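Two Arms and a Coffee Run: Living with the Trindade Table Kit

9/10/18
By the kitchen gadgets desk

I have wanted a machine to clear up after me ever since I first had a table of my own, so when Skisolstead offered us the Trindade two-arm kit to try, I said yes before I'd read the price. It's $3,249, by the way, and that's without the Gorkach gripper pads, which I'd call a must.

Putting it together took me most of a weekend (the manual is cheerful but vague), and then came the fun part, teaching it chores. I started with the small stuff that piles up after a coffee run – paper cups, straws, carriers, bags – and I have to say I got awfully fond of watching it think.

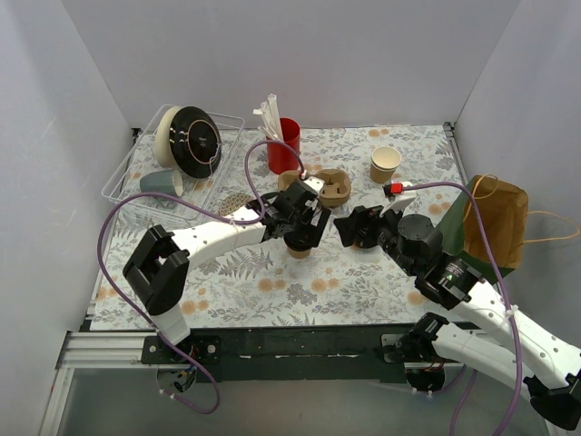

Paper cups are a harder test than you'd guess, being light and easy to crush, and the Trindade is gentle with them nearly every time. Cloth is another story. A soft bag will fold, slump and slide away from the fingers, and I rescued more than one. Speed isn't its strong point either. One full tidy took 716 seconds by my kitchen timer, and I could have done it while the kettle boiled!

The older Panov I tried in May was quicker but far rougher, so I'd take this one. Would I buy it to do my chores? Not yet. For a patient tinkerer, though, it's a lovely thing to have around.

Comments

mugshelf: Can it load a dishwasher? That's the only chore I'd pay for.

tinker_in_socks: Got mine used for 2,000 and still feel a bit silly. My kids adore it.

plainoats: Twelve minutes to tidy up cups. I'll keep my own two arms, thanks.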